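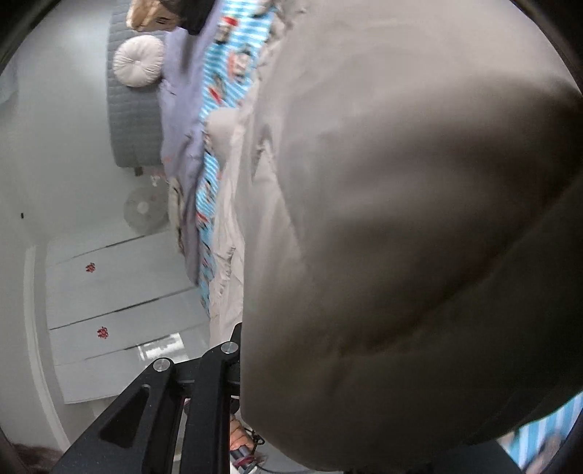
*Gosling*

I'm looking for people in Vurnness and Mundasside who will go to bed at a set time for five weeks and write down what happens. That's most of it. If you already know that a fixed bedtime changed your life, you're welcome to sign up, but please read the part about who I want first.

The reason for this call is the Nurnari plan. If you haven't run into it, it's a booklet and a set of evening reminders that tell you to pick one bedtime, keep it every night, and expect to feel better in the second week. My neighbors swear by it. My dentist's office has the booklet in the waiting room. The back cover says 242 people tried it and "nearly all" slept better.

I wrote and asked what "nearly all" meant. I asked who the 242 people were, whether they paid for the booklet, and what happened to the ones who quit. The reply thanked me for my interest in sleep.

So I want to see for myself, with people who have no stake in it. I am not a doctor or a researcher. I write a small newsletter and I have slept badly for most of my adult life, and both of those things should make you a little wary of me too.

## What you would do

Half of the group keeps one bedtime for the whole five weeks. The other half goes to bed whenever they normally do. You don't get to choose, and I won't choose either; I'll draw slips out of a bowl. Everyone fills in the same paper sheet each morning. It asks when you turned the light off, when you got up, how many times you remember waking, and how rested you feel by lunch.

No watches or phone trackers, please. I have worn two of them on the same wrist on the same night and they disagreed by more than an hour. A paper sheet is also a poor tool — people round things off and forget — but at least it doesn't pretend otherwise.

You don't need to change your mattress, your pillow, your coffee, or your partner. Keep the house as warm or cold as you like it. If your kids or your dog get into bed with you, write that down and carry on.
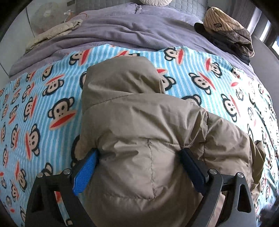 ## Who I want

Adults only. You should have slept at the same address for the past few months and expect to stay there through the trial. I'd like a mix of ages, and I would really like some people who sleep fine, as those never seem to turn up in these things.

Please don't apply if you:

- work rotating shifts
- are being treated for a sleep problem, or think you should be
- have sold, reviewed, or been given the Nurnari booklet for free

If you bought it yourself, that's okay. Tell me when.

## What you get

There is no pay. I can cover stamps. You get a copy of the results whatever they show, including the number of people who dropped out and the reasons they gave.

I'd like about 200 people and will probably get far fewer. With a small group I won't be able to say much, and I'd sooner print "couldn't tell" than squeeze a headline out of it. Even a full group won't settle the matter. Someone who has been told to expect better sleep may report better sleep, and I can't hide a bedtime from the person keeping it. If you can think of a way around that, put it in your letter.

## How to join

Leave a note in the newsletter box at the Mundasside library, or hand one in at the front desk in Vurnness. Give your mailing address, your age, your usual bedtime, and a sentence on what you think will happen. I'll keep the guesses sealed until the last sheets are in.

The trial starts in October, and the morning sheets will go out by mail before then. Questions can go in the same box, and I'll answer the awkward ones first.

Posted 23 April 2022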